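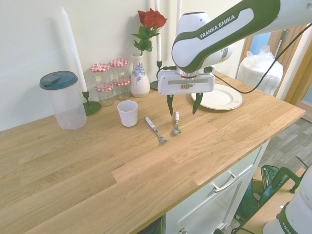
So I told my sister I'd have the thing fixed by dinner, and by dinner I meant hers, which is at nine.

The thing was Norel. Norel keeps the ferry bookings for Han, and Han is an island with one road and a lot of opinions. I wrote Norel eleven winters ago on a laptop with a missing shift key (you can still tell from the variable names) and every October it finds a new way to fall over.

This time it was slow. It would start up fine, sell a few tickets, and then get slower and slower until the lady at the dock went back to the paper book. I sat in the ticket office with my coat on and watched the handle count. 1,475. I sold myself a ticket to Curkum, one adult, one bicycle. 1,638.

"That's a lot for one bicycle," said the dock lady.

I told her it was perfectly normal. It was not even a little bit normal!

I went looking in the printing code first, because I'd been mean to the printing code in the past and figured it might be getting even. Nothing. Then the tide tables. I'd forgotten I'd put tide tables in there, and I spent a happy half hour reading my own comments, one of which just said "sorry." Sorry for what? I never found out.

Around the time the 5 o'clock boat came in I got down to the Plivance driver. Plivance made the little card reader, and then Plivance stopped making anything, and their support line is a bakery now. I've called it twice. They're nice about it.

The driver opened a connection every time somebody looked at a fare. Looked at it! Didn't even have to buy. And my code, my own dear code, never closed a single one. I'd left the close call in there, commented out, with a note: "put back after testing."

I put it back. I took out two slashes — that was the whole day's work — and sold six bicycles to Curkum in a row. The number went up, came down, went up, came down, like something breathing.

"So what was it?" the dock lady asked.

"Plivance," I said.

She wrote that in the paper book. Then she charged me for the bicycles.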